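Talk notes: what we learned from the drive caddy jam
Slot: 7 minutes, straight after lunch

Start with the job. Sani takes parts out of old desktop computers at our Kesau site and puts parts back in. Open case, fixture board beside it, one arm doing the work.

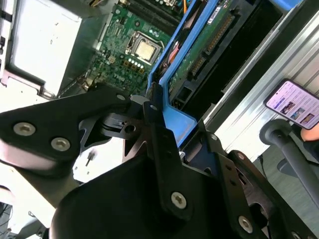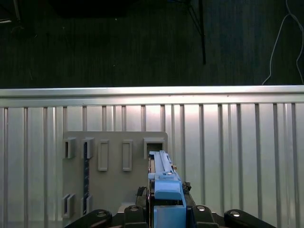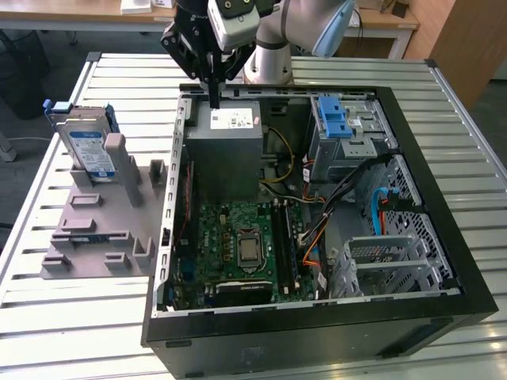

The fault
In May, on run 67, a caddy caught on its rail. The arm kept pulling. The force limit should have stopped it – it had been left at the test value. One bent finger, no injuries.

What we changed
Limit now loads from the Wimow job file and can't be edited at the bench. A stall stops the arm and holds it. Restart needs a person at the button.

Since then: 166 runs, 23 stops, no damage. Jenska gets the same update next. Questions.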